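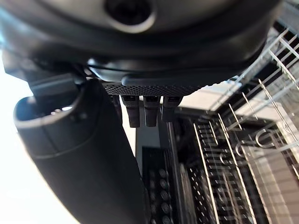 Hi, we're Vutum Tapes! I started this label in my spare room in Titmont with 306 blank cassettes and one very loud band who owed me a favor. We put out hardcore, sludge, noise and whatever else makes my speakers rattle — if it has a chorus, it had better be a mean one.

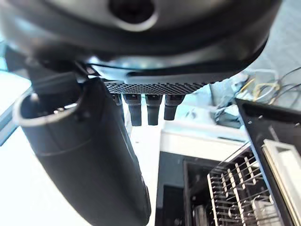 Our first real seller was the Hustano split, which went through 451 copies and paid for a proper dubbing deck (I still love that thing). These days we do vinyl too, mostly seven-inches, and I still fold every insert myself with the stereo way up.

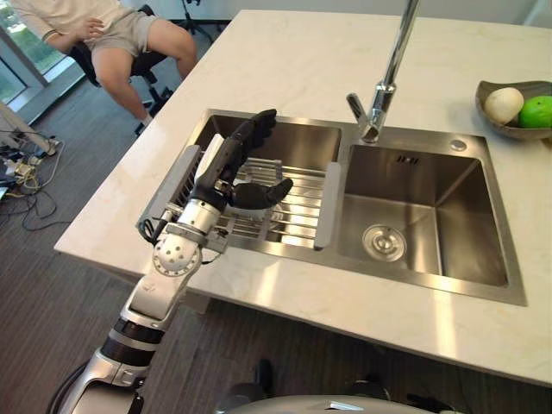

Double sink and pull-out dish rack

Bands keep their masters and get a fifth of each run to sell on tour. Want to send a demo? Please do! Three songs is plenty, and rough mixes are fine by me.

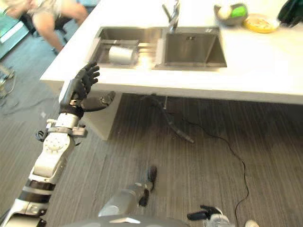
White counter, dark floor

Orders go out twice a week, and the mail-order list opens again in May. Write to me at PO Box 705, Titmont, and I'll throw in a sticker.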